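Parallel gripper or multi-finger hand for drink cans in simulation?

Posted in Grippers and End Effectors

I'm comparing two end effectors for a can pick-up task in simulation. Setup one is a Franka arm with the stock two-finger gripper, coming down on the can from above. The can stands on a glass TV stand with a monitor close by.

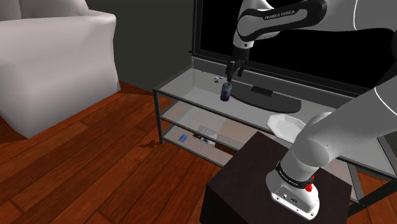
Two-finger gripper at the rim of the can, top shelf.

Setup two is a four-finger hand. Control step is 2 ms in both. Contact solver settings are identical. Which one should I tune first, and is a rim grasp worth keeping?

Rorkix

Edgardo Maglaya
Tune the parallel gripper first. It has one closing command and two contact patches, so a bad grasp is easy to trace. On the rim you have very little contact height. Lower the grasp target along the can axis until the pads meet the side wall, then log the normal force on each finger. If the two values differ, your center estimate is off. Check clearance between the wrist and the monitor at the new height. I would keep the rim grasp only as a fallback.

For the hand, log contacts per link. A can may lie tilted across the fingers with its lid pointing down, and a success test based on height alone will pass that pose. Add a tilt limit if the can has to stay upright.
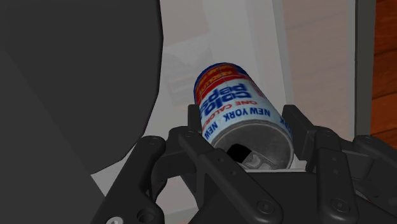
Settings to compare

Same friction on both sets of fingertips, same can mass, same start poses. Run 400 trials per end effector and report drops and tilt separately.

Iltidov
try higher friction, fixed it for me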